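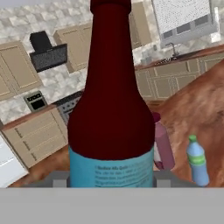
A dark bottle with a turquoise label, and a pitcher behind it.

Home | Features | Field Notes | Science | Back Issues | Subscribe

The Lake That Keeps Receipts

The mud came up at ten past four in the morning, which in June at Umutik Lake looks exactly like ten past four in the afternoon. Josée Landry had been kneeling on a raft for most of the night. She held the plastic tube up to the light, and I was invited to admire it.

It was brown. Lower down, it was a slightly different brown.

"Gorgeous," said Landry, and she meant it. She has spent much of her working life pulling long plugs of muck out of the bottoms of northern lakes, and she talks about them the way other people talk about wine, with a similar willingness to put her nose in the glass. This one smelled of eggs. She told me that was a good sign.

Umutik sits on a shelf of bare rock above the Arkska River, a day and a half by boat and boot from the airstrip. It has no fish worth the trouble and no trees at all. It does have very still water and a very deep hole in the middle, and so every spring since the ice sheet left, the meltwater has washed a thin pale layer of silt down to the bottom, and every winter a darker film of fine clay and dead algae has settled on top of it under the ice. One light stripe and one dark stripe make a year. The stripes are called varves, and if you have enough patience and a decent lamp you can read them backward like a till roll.

Landry's best core from Umutik has 2893 of them. She knows because she has counted them, and then counted them again going the other way, and then handed the lot to a graduate student who came up with a different number. They spent a winter finding out who was wrong. (It was Landry. She had skipped a year in which almost nothing happened, and says she has had a few of those herself.)

A thick pale stripe generally means a big melt, either from a warm summer or from a fat snowpack going out in a hurry. Telling those two apart is most of the job. A summer of heavy rain can also dump a load of silt and pass itself off as a heat wave, and a single bank slumping into the inlet can leave a layer that looks like the end of the world and was in fact one wet afternoon. So the team also picks through the mud for pollen, for the glassy shells of diatoms, and for the heads of midge larvae, which are the size of a pepper grain and come off the animal when it moults. Different midges like different temperatures. Somebody has to sit at a microscope and sort the heads. I tried it for an hour and identified one eyelash, mine.

What interests Landry just now is a stretch near the middle of the core, 67 stripes long, when the lake seems to have lost its temper. Before it, the layers are as even as corduroy. Then they go fat, thin, thin, fat, with a run of years so faint that the ice may hardly have come off at all, followed by three summers that must have felt like somebody had left a door open. The average across the whole stretch is nothing special. If you only had the average, you would say the climate was mild and move along.

"You can't eat an average," Landry said. She was eating a cracker at the time.

Her point is that the people who were living along the Arkska then would not have noticed a shift of half a degree over a century. They would have noticed the year the river ice went out three weeks early, with the caribou on the wrong side of it, and they would have noticed the year after, when it didn't go out until the geese had given up. On a gravel terrace downstream from the lake, at a spot the maps call Moura, there are tent rings and stone caches from more or less this period. The lower ones were abandoned. The upper ones, on stonier and windier ground that you would not choose for the view, were built bigger, with more room to store food.

It is tempting to draw a straight line from the stripes to the stones. Landry declines. The dates on the caches come from charcoal, with an error of 50 years either way, and you can fit a lot of weather into that. People also move house for reasons that leave no trace in mud, such as relatives. An elder in Villelow, the nearest town, listened to the whole theory over tea and remarked that the lower terrace is full of mosquitoes. Landry wrote it down. It's in her notebook under "alternative hypotheses," and so far as I could see it was the only entry.

The town takes a friendly interest in the lake work, mainly in the form of asking when the boat will be back. The boat is a sore subject. It belongs to the store, it is rented by the day, and it has an engine that starts on the ninth pull if spoken to kindly. Last season the crew lost a week to wind and came home with a single core, 433 centimetres of it, sawn into lengths and packed in pool noodles. It travelled south in its own airline seat. Landry went standby.

This season went better. By breakfast there were two more tubes lying in the heather, capped and taped, with an arrow on each to show which way was up. The arrows are drawn on before anyone is allowed to sit down. There was once a core that went into the fridge without one, and it was studied for quite some time before anybody wondered why the ice age was on top.

Landry rinsed her hands in the lake, swore at the temperature of it, and went to see about the coffee. The stove had gone out. She turned the last tube a little so the sun wasn't on it, pulled her hat down, and started looking for the matches.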